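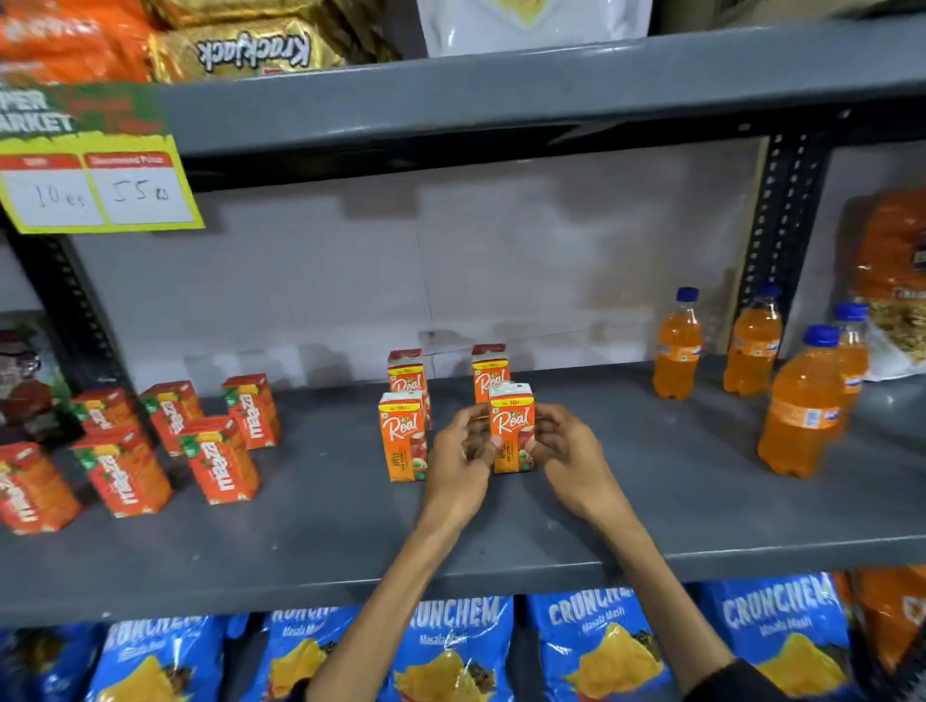 Pitstead Drawing and Print Room
Progress report to the Nuster Fund, Mon 10 November
Prepared by Joelle Geagea

Work since April
The ink reproduction series is on schedule. Clem Brunton has finished 31 drawings from the old Falcão engravings, all on hot-pressed paper. The five largest sheets are still to do and need the wide table, which Victor Shemweta has booked for the winter.

The watercolor portraits are behind. Sabina Selvanayagam lost three weeks when a paper order came in the wrong weight and had to go back. She has restarted with stock from Zirov and expects to deliver the last portraits before the spring show.

Sales and shipping
Unframed prints are now priced at $200, packing not included. We printed 200 copies of the price list and mailed them to past buyers. Two framed pieces were damaged in transit. Both buyers accepted replacements, and framed work now goes out in double-walled boxes with corner guards. 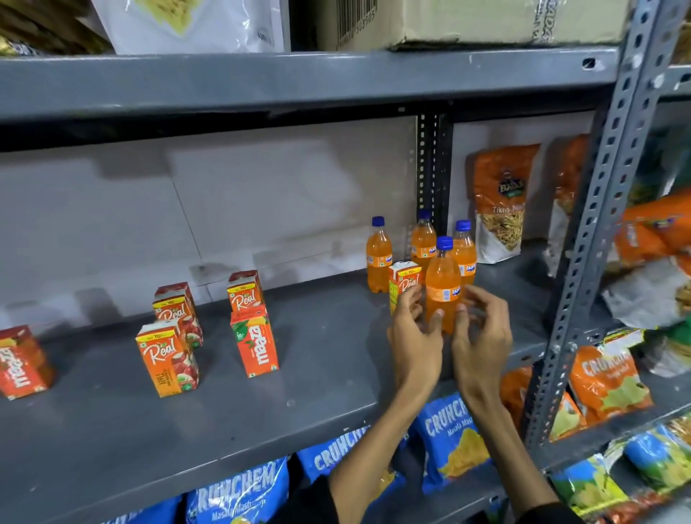
Spending
Paper and ink are within budget. Framing is over, mostly on glass. We ask to move the unspent travel money to framing. Hiba Matar has sent the revised sheet separately.

Next period
Finish the large sheets. Photograph all completed work for the catalog. Confirm the hanging plan and send the Fund a copy with the next report.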